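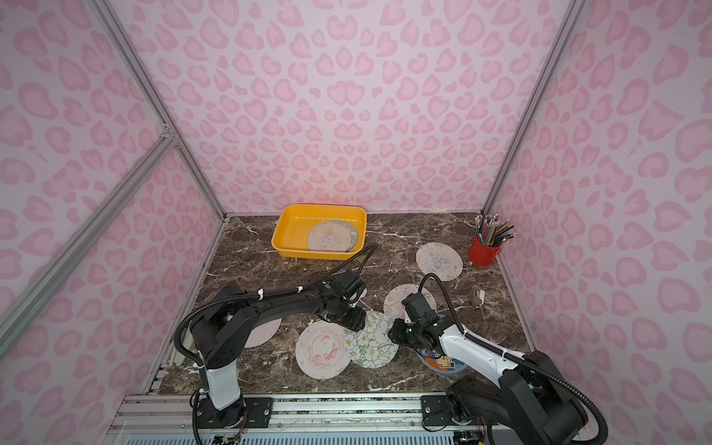
**Prukano colouring rounds — mixed pack**

Round paper discs with line drawings to colour in. Butterfly, flowers, cartoon characters, a unicorn with little stars round the border. Some cream, some pale pink or grey, one with a dark blue edge. Designs vary pack to pack, can't pick them sorry.

Packs of 10 or 126. Big pack is the one for schools and clubs.

**Goes with**

- Yellow tray, shallow, rounded corners. Plastic, wipes clean. Holds the discs on the table while everyone chooses
- Red pencil cup — sold empty
- Colouring pencils with eraser ends. Black, grey, blue, green and yellow among others. Sold seperately

**Good to know**

Pencil and crayon fine. Felt tips will go through, put something underneath. Erasers work on light colouring only, press hard and it stays.

Keep discs flat. Corners of the tray are rounded so they lift out easy with a finger.

**Ordering**

Stommont shop or by post. Orders of 300 discs and up, ask for Lucero Pacheco, allow 3 working days. Big packs back in stock August — small ones avaliable now.

Returns unopened only please.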